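The Washing-Up Pages: Our Share-House Kitchen, One Sink at a Time

There are no stone benchtops in this gallery and no bowl of lemons. We rent the bottom half of a weatherboard place in Cliltthorpe, the kitchen was last updated when brown was a colour people chose on purpose, and the dishwasher is whoever loses the argument. I started this page in February after a friend asked how four adults manage with one sink. Poorly, is the short answer. The longer answer follows.

Some housekeeping first. The plates and cups are nearly all plastic. We had crockery once, a proper matching set from Psarras, the homewares shop at the Prutovstead end of the main road, and it lasted one winter. The tiled floor took the bowls first and then got a taste for it. Everything since has been bought in picnic colours, and it bounces.

The rack

Bought at Psarras as well, by then out of loyalty or possibly habit. It's grey, it's plastic and it's bigger than anything a sensible person would put in a kitchen this size. I measured the free stretch of bench before I went (504 millimetres) and the rack on the shelf was marked 495, so I carried it home feeling like an engineer. I hadn't allowed for the kettle. The kettle now lives on top of the microwave and we all reach up for our tea like giraffes.

The pegs are the part visitors comment on. There's a whole forest of them, and in theory each plate has its own slot and stands to attention. In practice cups get laid down wherever there's a gap, and cutlery goes in flat because the little caddy that clips on the side went missing in the last move. If you've seen one, it's grey.
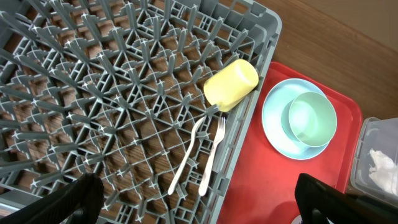

The other thing about a rack with an open base is that whatever drips goes straight through to whatever is under it. We've tried a tea towel (smelled by the second day) and a baking sheet (rusted, and was then needed for chips). The present policy is to wipe the wood when you remember, and to look surprised when you don't.

The red tray

Officially for carrying dinner out to the back step. Unofficially the overflow car park, and there's generally a plate and a cup on it waiting for someone to decide whose turn it is. I'm fond of the red. It's the one thing in the kitchen you can find with the light off.

Forks

White plastic, the sort that come with a takeaway and are meant to be thrown out. We wash them. I grew up in a house where you washed the bread bags too, so I consider this restraint. The metal ones are around somewhere, mostly in lunch boxes at other people's workplaces.

Cups

Yellow and minty green are the survivors of a set that had more colours in it. House rules say you keep to your own colour, which worked beautifully until two people claimed yellow. There was a note on the fridge about it. There was a reply to the note.

Still to come

The pantry shelf, once I've dealt with the lentils. The drawer under the stove, if it ever opens again. Someone has also suggested the Sarkov toaster, which came with the house and does one side at a time, about 8 minutes all up if you like it brown.

The counter at the bottom of the page says 2,734 visits, a good share of which will be me checking whether the pictures loaded. If you're from Cliltthorpe and you have a spare cutlery caddy in grey, there's an email link in the sidebar.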